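Zumthorpe Abbey Church
Annual Public Safety Inspection: Checklist and Comments
Inspection date: January 17, 2023
Areas covered: nave, west gallery, tower stair, Dantas Chapel, parish kitchen

Each item is marked Satisfactory (S), Needs Attention (NA) or Not Inspected (NI). Items carried over from the November walk-through are marked with an asterisk. The floor area open to the public remains 3,161 square feet.

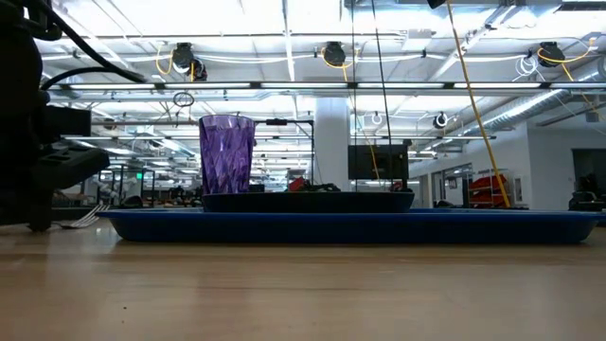

SECTION A: VISITOR AREAS

A1. Main doors open fully and are unlocked during services. S
A2. Aisles clear to full width. NA
Comment: Folding chairs were stacked against the north wall and extended into the aisle. They are to be kept in the vestry passage closet when not in use.
A3. Exit signs lit and visible from all seats. S
A4. Loose or raised floor stones.* NA
Comment: Five stones near the font still move underfoot. Temporary edging is in place. The quote from Hondov Masonry has been received and is awaiting approval.
A5. Handrail at chancel steps firmly fixed. S
A6. Votive candle stand on level surface, sand tray filled. S
Comment: The notice asking visitors not to move lit candles has faded and should be reprinted in larger type.

SECTION B: GALLERY AND TOWER

B1. Gallery railing height and condition. S
B2. Gallery occupancy sign posted. NA
Comment: Sign missing. The gallery is closed to the public until it is replaced.
B3. Tower stair lighting. NA
Comment: Four fixtures failed when tested. No tower tours are to be scheduled before repair.
B4. Bell ropes tied up and ringing chamber locked. S
B5. Bird netting at louvers intact. NI
Comment: Could not be reached safely in high wind. To be checked at the next visit.

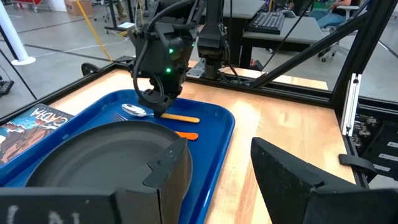

B6. Roof access hatch closes and latches. S
Comment: The latch is stiff. Oil once a year.

SECTION C: FIRE AND ELECTRICAL

C1. Extinguishers in place, charged and tagged. S
C2. Smoke detectors tested. S
Comment: All Prutus units sounded at the panel. The unit in the organ loft was slow to reset and should be watched.
C3. Extension cords not used as permanent wiring.* NA
Comment: The cord behind the Dantas Chapel lectern is still in use. An outlet is to be installed. The sum of $1,000 has been set aside for this work.
C4. Kitchen range shutoff labeled. S
C5. No storage within the boiler room. NA
Comment: Pageant scenery was found beside the boiler. Remove at once.

All items marked NA require a written reply to the parish office. A copy of this checklist is to be kept in the vestry with the log book.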